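Brelarlow readers' room to stay open through the winter

2022-07-05

Good news for anyone who has come to love the readers' room on Tallance Street, and there are plenty of us. The lending library will keep its evening hours right through to December, after a summer appeal brought in 605 pounds, a good deal more than Ivone Lacerda had dared to hope for when she put the first jar out beside the returns box.

The money will go on heating and on large-print novels, which are always the first to be borrowed and the last to come home. Ivone says she has a waiting list for the Hosov family sagas that would make you weep, and she has asked - very kindly, as is her way - that anyone with a volume tucked under the bed might bring it back.

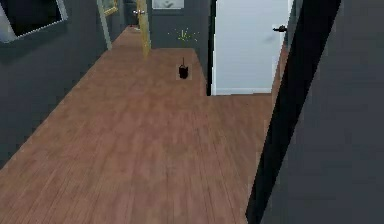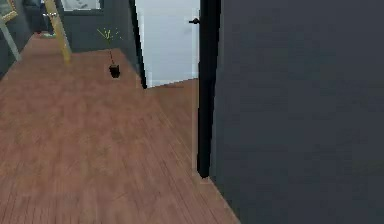 Dark walls and reddish-brown floorboards indoors.

The evening readings carry on too, starting at seven and finishing whenever the teapot runs dry. Wagner Sampaio will be reading sea stories next month, and Ailbhe Foley has promised ghost stories once the nights draw in, though she warns that she does all the voices and does them loudly.

Some 300 books were given during the appeal, and a few were duplicates, so there will be a little sale by the front steps with paperbacks at two for a pound. If you would like to read aloud one evening, or simply to come and listen with your knitting, leave your name with Ivone at the desk.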